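Speaker notes: Limescale and hot water in shared kitchens
Speaker: Yayra Laryea, Gristora. Slot: 25 minutes, then 10 for questions.

Slide 1. Title. Leave up while people sit down. Thank Cor Hoekstra for the Flukstead readings.

Slide 2. What hardness is. Dissolved calcium and magnesium, picked up from rock. Temporary hardness comes out when the water is heated. Permanent hardness stays in solution. Most of the talk concerns the first kind.

Slide 3. Where scale forms. Heating elements first, then the hottest stretch of pipe, then tap aerators. Scale conducts heat poorly, so the element runs hotter for the same output. Pause on the cutaway drawing.

Slide 4. The Flukstead survey. 148 kitchens, one sample each, taken from the cold tap in January. Say plainly that one sample per kitchen tells us nothing about change over the year. Ekow Frimpong will raise this if I don't.

Slide 5. Treatment. Ion exchange swaps calcium for sodium and needs regular salt. Phosphate dosing holds calcium in solution but weakens at high temperatures. Magnetic units — I have no data worth showing, move on.

Slide 6. Drying and spotting. A droplet left to evaporate deposits everything it carried. Upright pieces shed most of their water; flat ones hold a pool.

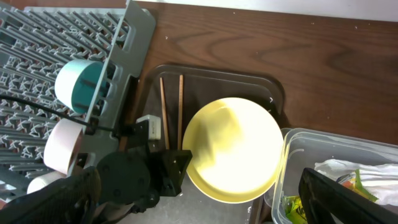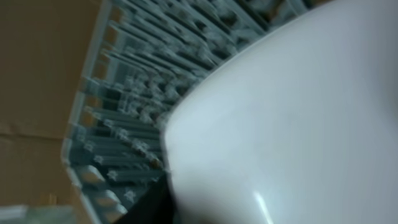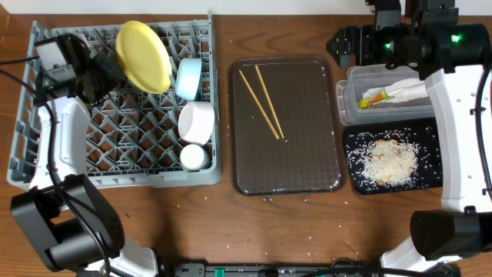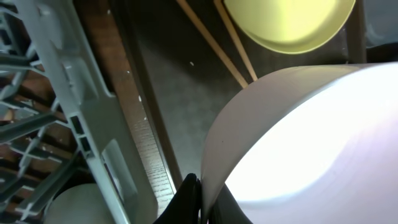

Slide 7. Costs. Compare salt, servicing and descaling labour over the same period. Do not quote the Tadell price, it is out of date. Senyo Dankwa has the new one.

Slide 8. Recommendations. Test before buying anything. Soften the hot feed only, and leave a hard cold tap for drinking. Set the cylinder no lower than legionella control allows — scale is the lesser problem.

Slide 9. Contacts. Handout has 2 pages, method on the back. Questions on sampling to Esi Nyarko.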